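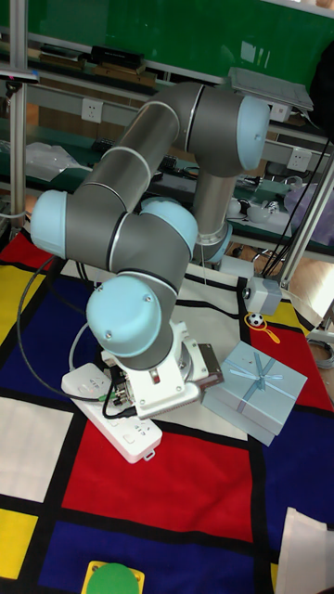

Stenbridge trims its overdue book fines, again

6/13/21

The Stenbridge public library will stop charging late fees on children's books next month, a change the town council approved after 13 months of discussion, or slightly longer than it takes the average borrower to find a picture book behind the couch.

Adults will still pay. The daily fine on grown-up titles stays where it is, and the ceiling on any one account drops from $200 to $100. Council members had been offered a plan to scrap fines altogether and sent it back in May with a request for more numbers. The numbers showed that the library spends nearly as much mailing reminders as it collects from the people who get them. The council thanked the library for the numbers and kept the fines.

Some 500 accounts now blocked over children's books will be reopened on the day the rule takes effect. Families do not need to apply, although the library has printed a form for those who would feel better filling one out.

Lost books are another matter. A title missing for more than six weeks will be billed at replacement cost, and the charge disappears if the book comes back in a condition the desk clerk can live with. Crayon is acceptable on the inside covers. Syrup is decided case by case.

The Trivero branch, closed on and off since its boiler quit, will follow the same rules when it reopens. The town has given no date. Its outdoor return slot has stayed unlocked the whole time and has taken in a steady supply of books, two casserole dishes and a parking ticket issued in another county.

Residents can comment on the remaining adult fines in writing at the front desk. Comments received after the deadline will not be read.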